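# The Sorting Hand

Fiona Rankin wanted a robot that would tidy her apartment. Two winters in, she has a robot hand that will consider it.

The project is called Leckie, and it lives at the Rosby workshop, a shared space above a tile showroom where members pay for a bench, a locker and the right to argue about the drill press. Rankin has the bench by the window. On it sits a secondhand arm with a reach long enough to knock over her coffee, a talent it found before it had any others.

The arm learns by copying. Somebody takes a gripper by the handle, picks things up and puts them down, and the recordings go to a computer under the bench, which tries to work out what all the fuss was about. Rankin has 1,856 recordings so far. Her target is 2,000, a number she admits she chose because it was round.

"The first 300 were blocks," she says. "It got very good at blocks. I don't own any blocks."

So the work moved to where the mess is. Most evenings she sits on the edge of a bed with a cardboard box and whatever soft things are within reach, squeezing a trigger and feeling slightly foolish.

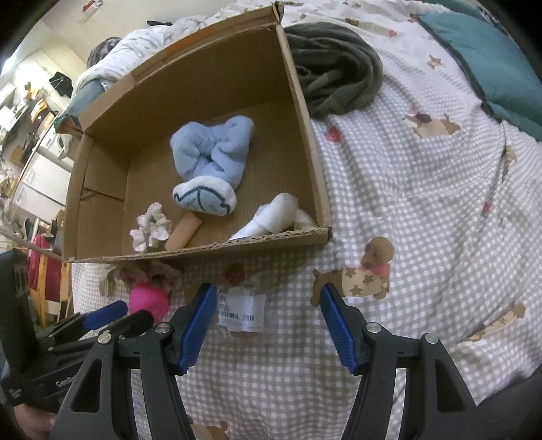
*Blue fingers open over a box of plush toys, with a gingham duvet for a workbench.*

Soft things are the hard part. A block stays the shape it was when you reached for it. A plush toy gives way, folds over and comes up by an ear, if it comes up. Torquil Moffat, who wrote most of Leckie's software in exchange for Rankin's half of the locker, has a folder of failed grasps that he shows to visitors with something close to pride. In the best one, the arm carefully lifts nothing, carries it across the bench and sets it down.

Patterned bedding makes matters worse. In June the arm spent an afternoon trying to pick a printed dog off a blanket. Moffat called it a vision problem. Rankin called it ambition.

These days Leckie can clear a small pile of toys into a box on a good night, at a pace that would embarrass a toddler. Rankin has started on socks.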